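How to Remove Dull Film and Tea Stains from Cutlery

Updated June 22, 2018

With time, forks and spoons lose their shine, even when they are washed every day. Mostly it is from hard water, tea, and too much detergent. In our kitchen in Naltanthorpe the water is very hard, so I do this cleaning every few weeks, and one bigger cleaning in December before the guests come.

The method is for stainless steel. Please do not use it for silver, for gold-colored pieces, or for knives with glued handles.

What you need

A shallow dish, big enough that the pieces can lie flat
Baking soda
White vinegar
A soft sponge
Two dry cotton towels

Step 1. Wash first

Wash the cutlery with normal dish soap and rinse it well. If some grease stays on the metal, the soda cannot reach the stain.

Step 2. Soak in soda water

Put the pieces in the dish in one layer. Dissolve two spoons of baking soda in hot water from the kettle and pour it until everything is covered. Wait 7 minutes. I tried also to leave it one hour and the result was the same.

Step 3. Rub the difficult places

Make a paste from baking soda and a little water. Rub along the length of the handle, never in circles, or you will see small scratches in the light. For the space between the tines of a fork, fold a thin strip of old towel, put some paste on it and pull it back and forth. An old toothbrush is good for the place where the bowl of a spoon meets the handle.

Step 4. Vinegar, but short

Rinse off all the paste. Then wipe each piece with a sponge and a little vinegar. This takes away the white spots from the water. Do not soak in vinegar overnight, because it can leave gray marks on cheaper steel.

Step 5. Rinse and dry at once

Rinse under warm water and dry immediately with the first towel. Use the second towel for polishing. If you let the cutlery dry in the air, the spots will come back and you must repeat Step 4.

If the stain stays

Brown dots are usually small rust from other things in the dishwasher. Repeat Step 3 with lemon juice instead of water. If you can feel the dot with your fingernail, the metal is already damaged and cleaning will not help.
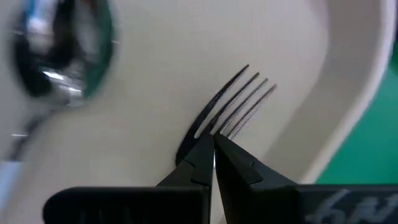 A fork and a spoon in a shallow dish.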